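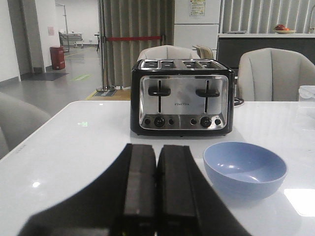 Efe Fashola wrote back after the first draft of this section and asked for one thing: put the finger comparison before the camera setup, so people get to grab something on day one. Good call, and it's now in that order.

Section 4. Comparing fingers on the Kerport parallel gripper

You have the arm bolted down, the controller talks to it, and the gripper opens and closes from the jog screen. Now for the fun part! In this section you will run the same short set of grasps with two finger sets, the flat Tsoukalas pair and the ribbed Windthorpe pair, and find out which one suits your own tabletop jobs. Set aside an afternoon. It goes faster with two people, one at the controller and one writing.

What you need

Both finger sets, with their screws
The 2.5 mm hex key from the Kerport box
A toaster with side levers or front levers, unplugged
A light bowl, empty
A clear plastic container
The log sheet from the back of this guide

Fitting a finger set

1. Open the gripper fully and press Hold on the controller.
2. Remove the two screws from each finger and slide the fingers straight off. Don't twist them; the locating pins are short.
3. Push the new fingers on until they sit flat against the carriage. Start all four screws by hand, then tighten them in turn.
4. Release Hold and close the gripper slowly on nothing. The fingers should meet evenly from base to tip.
5. Run Finger Zero from the Tools menu. Do this every time you change fingers, even if you are only swapping back to a pair you used ten minutes ago.

CAUTION: Keep your hands clear during Finger Zero. The gripper closes all the way and then opens to full width without a pause.

Setting up the wrist camera

6. Open the live view and check that both fingertips show near the bottom of the picture. You want to see them all the way through a grasp.
7. Lock the exposure. With auto exposure on, a shiny table will make the picture pump brighter and darker as the wrist tilts, and the depth reading wanders along with it.
8. Save this view under the name of the finger set. The Windthorpe pair is longer, so it needs its own.

Note: Bright spots and reflections on a glossy top can show up as small bumps in the depth map. Try tilting the wrist a little before you reach for the filter settings. A plain cloth on the table works too, but then your friction results won't match a bare top.

Running the grasps

9. Set grip force to 20 percent and speed to 50 percent.
10. Bowl: come in from above with one finger inside the rim and one outside. Lift, hold, lower, release.
11. Container: grip across the body. If the camera loses the clear walls, teach the position by hand and mark the log sheet with a T.
12. Toaster lever: close on the lever handle, press down 42 mm or to the end of its travel, whichever is first, and let go. Levers vary a lot from one toaster to the next, so jog down slowly the first time.
13. Repeat steps 10 to 12 until the log sheet is full, then change fingers and go again.

CAUTION: Leave the toaster unplugged for the whole test. Never raise grip force above 60 percent on a lever. The plastic will give before the gripper does.

Reading your results

Look at the misses first. On our bench in Brolletness the flat pair was lovely on the lever and a bit nervous on the bowl rim, while the ribbed pair held the rim like a champ and kept catching its lower rib on the lever's edge. Your table and your objects may well say something else, and I'd love to see sheets that disagree with ours.

If both sets miss in the same spot, suspect the camera offset before you blame the fingers. Repeat steps 6 to 8, then run only the bowl grasp again.

Once you have a favorite, save it as Default Fingers in the Tools menu. Pack the other pair with its own screws (the two lengths look alike and are easy to mix up). Section 5 covers grip force tuning and uses the log sheet you just filled in.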